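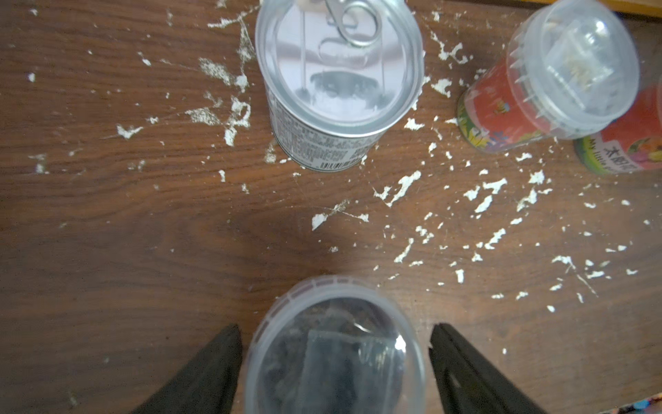
Die alten Farbschichten an den Fenstern bloß nicht abbrennen, schrieb mir Fiorella Mancuso, sonst springt dir das historische Glas, und den Bleidampf hast du auch noch in der Nase. Recht hat sie! Ich nehme deshalb ein Infrarotgerät auf kleiner Stufe und decke die Scheiben vorher mit Alufolie ab. Zuerst hänge ich die Flügel aus und nummeriere sie mit Bleistift am oberen Falz (bei 64 Flügeln verliert man sonst schnell den Überblick).

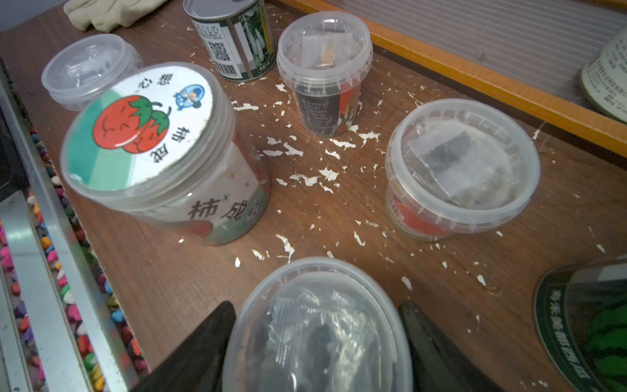

Beim Kitt braucht ihr Geduld. Der alte stammt bei mir von 1962 und ist hart wie Stein, also erwärmen, kurz warten und dann mit dem Kittmesser flach am Holz entlang, nie zum Glas hin. Stifte und kleine Nägel sammle ich getrennt, und dafür taugen durchsichtige Kunststoffdosen wie die mit den beiden lachenden Tomaten auf dem Deckel ganz wunderbar – man sieht sofort, was drin ist. Danach den Falz mit Leinöl einlassen und über Nacht stehen lassen. 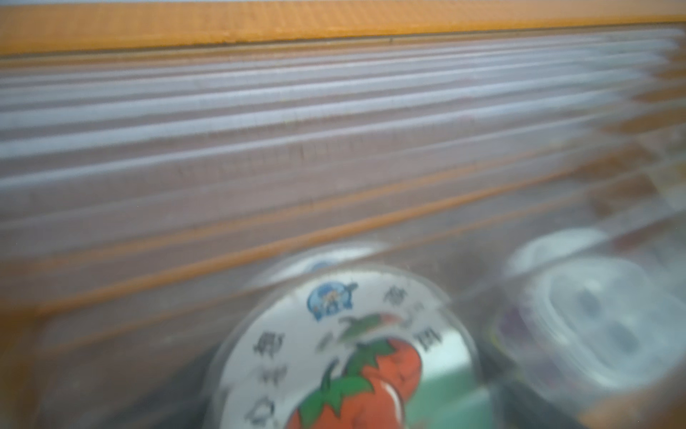 Am nächsten Tag kommt das Kittbett hinein, dünn und gleichmäßig, dann die Scheibe sanft andrücken und alle 20 Zentimeter einen Stift setzen. Außen den Kitt schräg abziehen, und zwar in einem Zug. Gestrichen wird erst, wenn sich eine Haut gebildet hat, und dann zwei Millimeter aufs Glas, damit kein Wasser dahinterläuft.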